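Home > Kitchen and Table > Spills and Marks

Pouring from a plastic bottle into a tiny glass without watering the table

Asked by Precious Abella, May 2020
Viewed 698 times

I have a white table, a small clear glass and a plastic bottle of water with a screw cap. You would think that between us we could manage a drink.

The glass is a little straight-sided thing that holds 90 ml if you are brave. The bottle is the ordinary squashy kind with ridges. Whenever I pour, one of two things happens. Either the water dribbles back down the neck and lands somewhere to the left of where I was aiming, or I grip the bottle a bit too hard, it buckles, and the glass gets the lot at once and passes most of it on to the table.

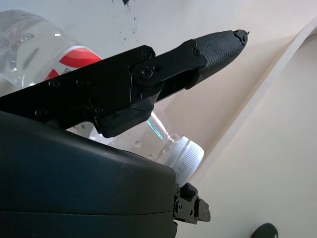

I have tried pouring slowly, which makes the dribbling worse. I have tried pouring quickly, and we needn't go into that. A funnel was suggested by a member of my family who does not have to wash the funnel.

The second half of my trouble is the table itself. It's a matt white top from Judia and it shows everything. I put a strip of black tape across the middle so that I'd have something to line the glass up with, and the area round the tape has since collected little dark specks and a smeary streak that a damp cloth just moves about. I'd like to keep the tape, or at least replace it with fresh tape, but not if it's going to go on shedding.

So: how do you pour neatly from a bottle like this, and what gets tape muck off matt white without leaving a shiny patch?

3 replies

Padov

Have you thought of drinking from the bottle?

Zamell

Ignoring the above, though I admire the economy of it.

The dribble is a matter of angle and nerve. Water clings to the lip of the bottle when the flow is weak, so a timid pour runs down the outside. Tip it decisively to begin with, keep the neck just over the far side of the glass, and bring it upright smartly when you want to stop. A quarter turn of the wrist as you lift catches the last drip. Waiters do this with wine and look smug about it.

The buckling is grip. A full bottle puts up with being squeezed because the cap is on and there's nowhere for anything to go. Once it's open, any squeeze goes straight into the glass.

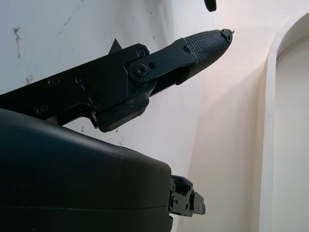 Close-up of the diamond-pattern grip on the fingertip pad

Hold it low and lightly, with the pressure spread along the ridges, where the plastic is stiffest. The smooth bit under the label gives way first on every bottle I've ever owned. If your hands are damp, dry them. People squeeze harder when something feels slippery and then blame the bottle.

Steady the glass with your other hand, too. A light glass on a matt table will walk if the neck of the bottle so much as nudges it, and it's always the nudge that does it. Take hold of it near the bottom and leave the rim clear.

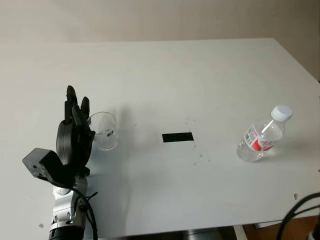
Don't aim to fill it. Half is plenty in a glass that size, and you can always have another half. I realise this makes it a four-visit drink on a warm day.

I'd also stop lining things up with the tape. Put the glass where your arm is comfortable. Mine sits about 635 mm from the wall, which I know only because I once had a very dull afternoon and a tape measure.

Precious Abella

Thank you, Zamell. The decisive tip works. The first attempt was a little too decisive, but the second stayed in the glass. Padov, I did think of it.

Any ideas on the specks?

Rivera

I can do the specks. The streak is probably adhesive with dirt stuck in it, so water will only take it for a walk. In this order:

1. Move the glass and the bottle off the table, with the cap on the bottle. I mention the cap from experience.

2. Brush or hoover up anything dry. If you wipe first you grind it in.
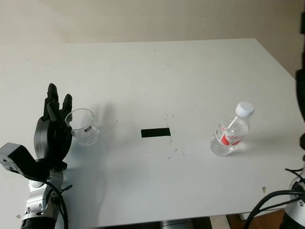

3. Peel the tape back slowly, low and flat to the table. If it resists, warm it with a hairdryer on the gentle setting.

4. Put a drop of cooking oil on a soft cloth, rub the sticky patch lightly and leave it for a few minutes.

5. Wash the oil off with warm water and a little washing-up liquid, then dry with a clean cloth.

No scouring pads and none of those white magic sponges, as both will polish a matt surface and you'll have a shiny patch for life. Try the oil somewhere out of sight first in case your top is the thirsty sort.

For the new tape, cut the ends with scissors. Torn ends fray and pick up fluff, and I suspect that's where half your muck is coming from. I change mine every November, for no better reason than that's when I first stuck it down.

Padov

I use a mug.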